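Progress report: packing bench automation, stage 2
Prepared for the Lillus equipment fund
Saturday, November 16, 2019

1. Where we are

Stage 2 covers the trial of two-armed handling on the small container work and the costing for permanent equipment. The trial is under way and will run to the end of the year. We are on budget overall, with one line over and two lines under, as set out in section 3. No change to the total grant is being requested in this report.

The tasks were agreed with you in February. They are picking up parts from the table, holding a jar upright, handling screw lids and caps, and working with small open boxes. We dropped the labelling task from this stage after your comments on the first report and have not gone back to it.

2. Work at the bench

The work is done on a plain table with one or two items out at a time. We kept the layout simple so the same setup can be rebuilt at the Adano site without special furniture. Clear plastic is still the hardest material for us to plan around, and it makes up most of what the packing line handles. For that reason we have kept clear containers in every session and have not substituted coloured ones.
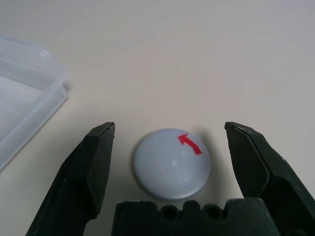
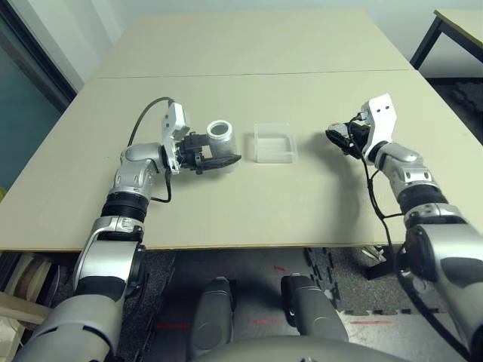 Since the last report we have logged 1,328 attempts over all tasks. Of these, 491 involved a lid or cap. Lids take longer to set up than the box work and they wear the fingertips faster, so they have a larger share of the spares budget than we first planned. We will report success rates by task in the final report, once all the sessions have been checked by a second person.

We lost 59 hours to downtime in the period. Most of it was waiting for a replacement cable from Wivico. The rest was calibration after the table was moved. We now keep a spare cable on the shelf, and the table position is checked at the start of each day.

3. Budget

Fingertips and other wear parts are over. We allowed for two sets and have used 4. A further order has gone in and will be paid from the contingency line.

Staff travel is under, as the second visit to Adano was combined with the first. Storage is also under — we had priced a separate data server and the existing one has been enough so far.

Arm servicing is on budget. The contract with Wivico runs to the end of the stage and can be extended month by month at the same rate.

4. Equipment decision

We have two quotes for permanent equipment. Mai has offered a lease with servicing included and a fixed price for wear parts. Wivico has offered outright purchase, with servicing charged by the visit. The purchase is cheaper if the equipment is kept for its full life. The lease is easier to get out of, and it puts a ceiling on the wear parts cost — the one line we have not been able to forecast well.

Our preference at the moment is the lease. We would like another month of lid work before we commit, so that the wear figures rest on more than one batch of fingertips. Mai has agreed to hold its price until the end of February.

5. Next period

Finish the lid and cap sessions.
Complete the second check of the session records.
Get a written floor plan and power quote for the Adano site.
Send you the lease and purchase comparison, with our recommendation, ahead of the next payment date.

We would appreciate your view on whether a lease can be charged to the capital line under the current agreement. If it can't, we will need to move funds between lines and will send the request form with the comparison.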